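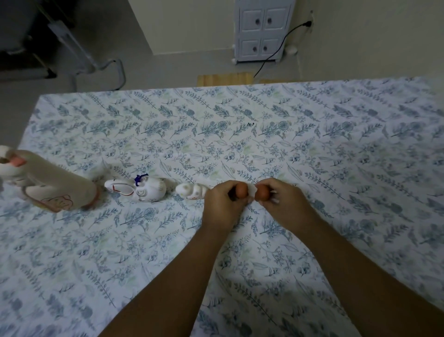 Seasonal storage needs one rule: ceramics and eggs travel in the same box only if nothing can roll. The box is a 9 litre Soninholm with a flat lid, and it goes back into the cupboard before the end of January, or later if I am busy. I sort on the bed, as a mattress forgives a drop and a tiled floor does not. Brown eggs go in pairs with a bit of crumpled white tissue between the shells, and white figurines lie on their sides until their turn comes. Heike Brandes uses newspaper. It leaves ink on pale glaze.

Sheets of tissue are cut to 16 cm. Anything with ears or a raised tail gets a second sheet, twisted at the thin part.

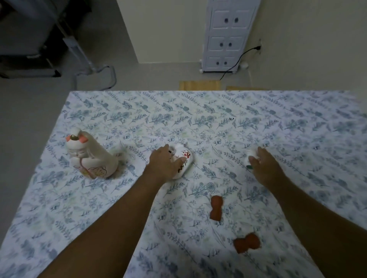 Does the heaviest piece go at the bottom?
It goes in a corner at the bottom, base down, with 5 cm of padding against each wall. Lids are labelled on the short side.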